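Best way to get dye stains off a matte white tabletop?
Home and Cleaning > Surfaces
Posted by kalex_bench, Tue 3 February
934 views

I mix small batches of dye for yarn and I bought a big white table for it two months ago. The top is a matte white finish, sold by Marar as a "craft surface," and there was no care sheet in the box. It cleaned up fine until I let some orange sit overnight. Now there is a peach-colored ring that dish soap won't move. 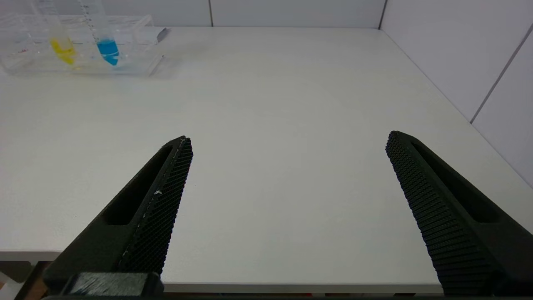 The matte white top

I have tried soap and warm water, then a baking soda paste. The paste made the ring a little lighter but I think it also left that patch shinier than the rest, so I stopped. Rubbing alcohol is in the cabinet and I haven't used it yet. Is it safe on this kind of finish? I'd also like to know if there is something I can put on the table so I don't have to be so careful. The room is small and I can't move the dye work anywhere else.

Greturex Yarns

Stop using baking soda. It's an abrasive, and on a matte finish it polishes the high spots. You can't undo that, but it usually evens out with wear.

Alcohol is fine on most laminates and on powder-coated metal. It can soften some paints. Test it under the edge first: put a few drops on a white cloth, hold it there for a minute, and look at the cloth. If white comes off on it, stop there. If it stays clean, lay a damp alcohol pad on the ring for up to 12 minutes, then blot. Don't rub. Open a window and keep it away from the stove or any flame.

Reds and oranges are the worst for this. I keep mine in tubes that stand upright in a holder, and the caps go back on before I start anything else.
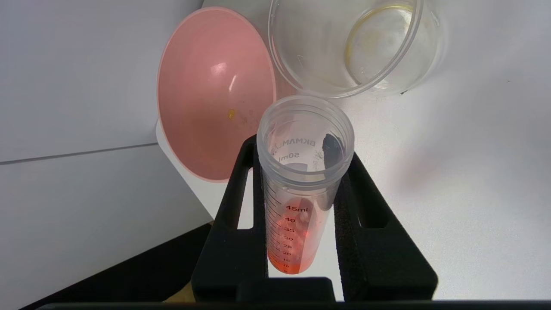
Orange-red in a 50 mL tube

For an old stain you may need 2 rounds with a day between them. If it hasn't changed after that, it's in the finish and you live with it.

marar_owner

same table here. I just put a big tray down

Kurnmont Crafts

Agree with the alcohol advice, but check what the top is made of before you do it. If you still have the order number the seller should be able to tell you.

For protection, skip clear vinyl sheet. It traps drips underneath at the edges and you won't see them until you lift it. A silicone mat with a raised lip works better, and so does a cheap cafeteria tray. I also do my pouring over a wide bowl - most spills happen when a cup is tipped, and a bowl is easier to wash than a table.
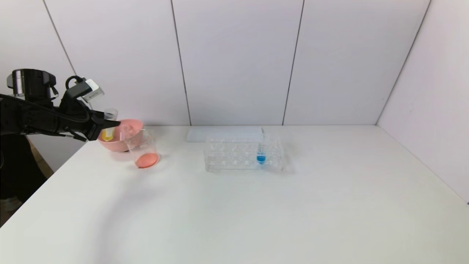

Cup of yellow tipped at the pink bowl

One more thing: wipe with plain water first and soap second. Some dyes spread when soap hits them.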